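Stulletley Community Help > Home > Clothes and laundry

Folding jumpers and sweatshirts so the sleeves stay put

Viewed 674 times

Amrit Hiebert
Joined in March, 3 posts

I have moved into a smaller flat and my jumpers now have to go in a chest of drawers. Before this I had a wardrobe with deep shelves and just piled them up. The drawer is a Marier one, 803 mm wide inside and not very deep, so a pile of more than three thick ones stops it closing.

My trouble is the sleeves. I fold them in behind the back, fold the whole thing in half, and by the time it is in the drawer one sleeve has come out at the side. With the thick cotton sweatshirts it is worse, as the cuffs are stiff and push the fold open again. I have tried rolling, but the rolls come undone when I take the one next to them.

I have also been told not to hang knitted things, so the rail is out. Is there a way of folding that keeps the sleeves where you put them? I do this on the bed, I have no table big enough. Most of what I have is crew neck, a mix of knitted wool and sweatshirts, plus one long cardigan which can go anywhere.

Ross_at_no_83
Joined in June, 83 posts

Get a folding board. They are cheap and you will be done in five minutes. Or hang them up, I have hung mine for years and they are fine.

Jolien Van Beek
Joined in January, 1000 posts

A folding board is good for T-shirts. I had one for a while and it was too narrow for anything thick, so I gave it to my niece. You can do this by hand on the bed, only pull the cover tight first. If the bed is soft and the cover is rucked up, the jumper moves about under your hands and you never get a straight edge.

Start with it face down, neck away from you. Smooth the body from the middle outwards with flat hands. Then deal with the sleeves before you fold anything at all. This is the part most people hurry. Take hold of each one at the cuff, at the ribbing, and draw it out to the side until it lies flat from shoulder to wrist with no twist in it. A twisted sleeve is thicker than a flat one and it will always try to turn back. If somebody is there to help, one of you can hold the shoulder still while the other takes the cuff, which is quicker with big sweatshirts.

Don't tug hard on a knitted one. Ribbing stretches and wool cuffs don't always go back.

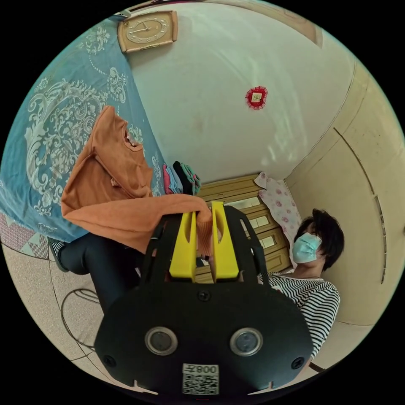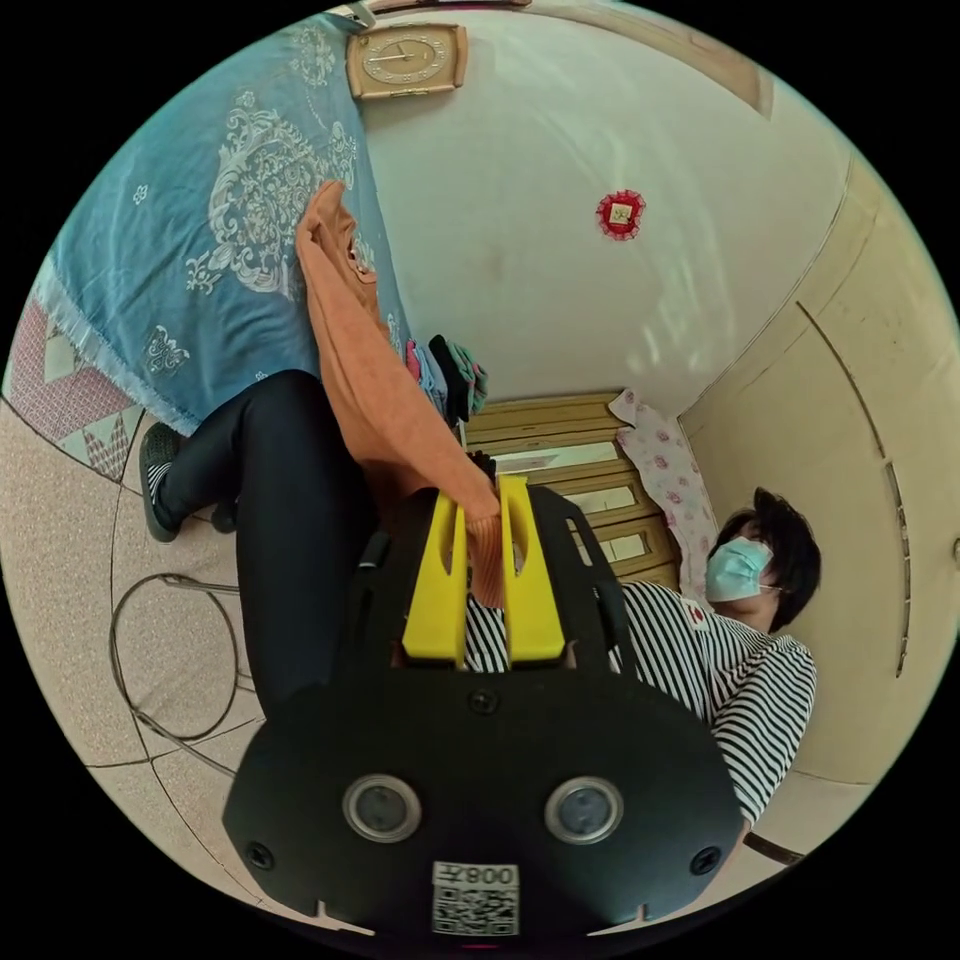
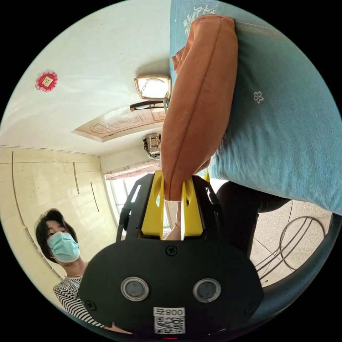
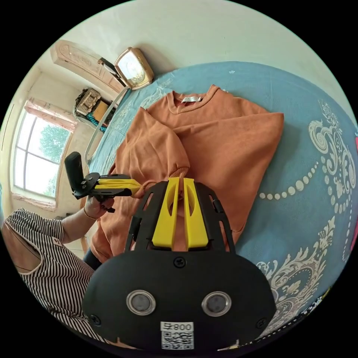
Once both sleeves are flat, fold the right side of the body in by a third, with the sleeve going straight across the back. Now turn the sleeve down so that it runs parallel to the side edge, cuff towards the hem. The turn should be at the shoulder and should look like a neat corner. If the cuff goes past the hem, which it often does on men's sizes, fold the last bit of the sleeve back up. It must not stick out below the hem.

Do the left side the same way. You should have a long strip, the same width all the way down, with two sleeves lying on the back of it. Press it with your forearm to get the air out, more so with sweatshirts.

For the last part I do something different from what you describe. If you fold in half, the sleeves are only held by one layer and there is nothing to stop them. Fold the hem up by a third, so that it covers the cuffs, then fold again towards the neck. The cuffs are now inside, with the weight of the body on them. Turn the parcel over and the neck will be on top.

For your drawer I would stand them on end, folded edge up, in a row from left to right. Nearly all my thick ones are kept like this and you can take one out without touching the rest. Measure the height of the drawer first. If the parcels are too tall, make the strip narrower and stand them on the long side. A row needs to be fairly full or the last one falls over – a shoebox at the end will do to fill the gap.

On hanging, it depends on the jumper. Sweatshirts don't mind a hanger much. Heavy knits drop at the shoulders and get longer, and I have one that came down past my hips after a winter on the rail. If you do need to hang a knit, fold it lengthways, lay it over the hanger at the armpit and put the body and sleeves over the bar.

Amrit Hiebert

Thank you, this works. I did nine this evening and the cuffs have stayed in on all of them except one, a very old wool one where the sleeves are longer than the body. I folded those back up twice and it has made a lump.

The standing up works as well. The drawer closes with a bit of space above. I had to go with the narrower strip.

Two more things if you don't mind. Do you leave them the same way in summer, or do they need to come out? And what about bobbles, should I take them off before putting the jumpers away?

Jolien Van Beek

For the old one, cross the sleeves over each other on the back instead of turning them down. It spreads the thickness. It won't be as tidy but it will lie flatter.

In summer I wash the wool ones, let them dry completely and put them in a cotton bag with a zip. Moths go for wool that has been worn, so don't skip the wash. The sweatshirts can stay in the drawer. Refold anything that has been in there for months, otherwise the crease across the middle takes some getting out.

Bobbles can come off whenever you like. Lay the jumper flat, hold the fabric taut with one hand and go gently, particularly under the arms where it is thinnest. I use the little comb from the haberdashery stall in Grirum. The battery shavers are faster, but I have made a hole with one.

Ross_at_no_83

Still say get the board.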